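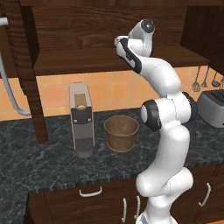

Third coffee (mine, from an actual pot) and it's past 11 at night, but I want to get this down before I forget how good today felt. The new training mix finally finished and I ran the whole coffee task set in the simulated kitchen, 213 episodes, with me sitting there in my socks watching the success counter like it was a ball game!

So the old policy, the one trained only on the demos Sarmīte Lepik recorded, was stuck forever. It would go for the mug fine if the mug was where she usually had it, and then fall apart the minute we slid it closer to the toaster. What we changed for Mastach is really small – we take her 12 best demos, chop them up wherever the arm switches from one object to the next, and replay the pieces with the objects moved around the counter. Bad replays get thrown out. That's the whole trick, and I argued against it for 2 weeks, ugh.

Anyway, 90 percent on the shifted mug layouts. Ninety! I reran it with a different seed because I didn't believe it and it came out a hair lower, still way up from before.

The failures are kind of interesting. Most of them are the arm going up too high by the shelf and then dithering there, and I think it's the way we glue the pieces together, the motion in between is just a straight line. Sarmīte thinks it's the wrist camera. We have a bagel riding on it.

Tomorrow: rerun with smoother joins, answer the Skendel email (still!), and buy milk.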